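Samarakoon Garment Services
Linen and Uniform Working Group
Minutes of the January meeting

Present: Deolinda Brandão (chair), Matilde Teixeira (minutes), representatives of the laundry floor, dispatch and stores.
Apologies: Pronumora account desk.
Meeting opened 2:05 pm in the upstairs meeting room.

1. Minutes of the previous meeting

Accepted with one correction. Under item 4, "tea towels" should read "bath towels".

2. Matters arising

2.1 Shelf labels in stores. Replaced on the short-sleeve bays. Long-sleeve bays outstanding. Stores to finish before the next meeting.

2.2 Trakton labels. The second roll prints darker than the first and scans without trouble. Remaining stock of the first roll to be used for internal cartons only.

2.3 Hem allowance on cot sheets. Deferred, awaiting a reply from the supplier.

3. Folding standard for T-shirts

Deolinda Brandão tabled the revised draft. The current standard dates from when all shirts went out on hangers and covers flat folding in a single sentence. The draft sets out the fold in order: shirt face down, sides to the centre, sleeves laid back inside the side panels, then the bottom brought up to the collar line. Finished size is to match the shelf divider.

Dispatch asked whether the finished shape should be upright or wide. Upright shirts fit the older cartons. Wide shirts fit the Prostgate cartons, which dispatch expects to be using for all customers by winter. Agreed that wide is the standard and upright is by customer request only.

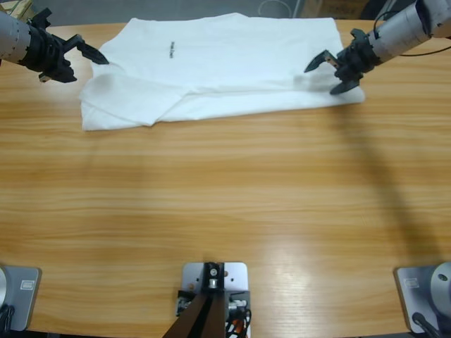 Edge tolerance took up most of the discussion. The draft calls for both side edges to be straight and parallel, with no part of a sleeve or side panel proud of the body. The laundry floor considered this too strict for light cotton and proposed that one edge be nominated as the reference edge and the other allowed to vary. With the white shirt the right edge is mostly straight and would pass as a reference edge, while the left has a section tucked back onto the body and the outline there is lumpy. Stores said a shirt in that state leans once it is in a stack and the lean carries upward through the pile. Matilde Teixeira noted that the wrinkles across the middle and near the hem are a separate matter from the edges and should be assessed under item 4. Agreed that both edges remain subject to the standard, and that a bulge at either side is a refold.

The wording "neat appearance" was struck out as unmeasurable. Replaced with "flat to the table at all four corners, no ridge at either side".

Action: Deolinda Brandão to reissue the draft with the above changes.

4. Wrinkles and smoothing

The draft requires the body to be smoothed by hand before the first fold. The laundry floor reported that creases set in the garment before it reaches the table can't be removed at that stage and asked that the standard say so. Agreed. Fine creasing across the body is acceptable for work shirts. It is not acceptable for front-of-house shirts, which go back for pressing.

Dispatch queried who decides which category applies when the order sheet is blank. The default is work shirt.

5. Stack height

Current practice varies by shift. Stores proposed a maximum of 60 shirts per bay, in two columns, with the thicker side alternated left and right. Carried. Dispatch wished it recorded that alternating slows picking when a stack is counted by its edges.

6. Table surfaces

Two folding tables have raised grain at the front edge and have snagged knits. Maintenance to sand and reseal. Until then, knits are to be folded on the other tables.

7. Orders

An order of 200 plain white short-sleeved T-shirts was confirmed for the Pronumora account. To be folded wide under the revised standard. Cartons to be drawn from the Prostgate stock.

8. Other business

8.1 The colour chart beside the sorting bins has faded and greys are being confused with pale blues. Matilde Teixeira to reprint.

8.2 Request from the laundry floor for a second steam hose. Quote to be obtained.

Meeting closed 3:20 pm. Next meeting to be advised by email.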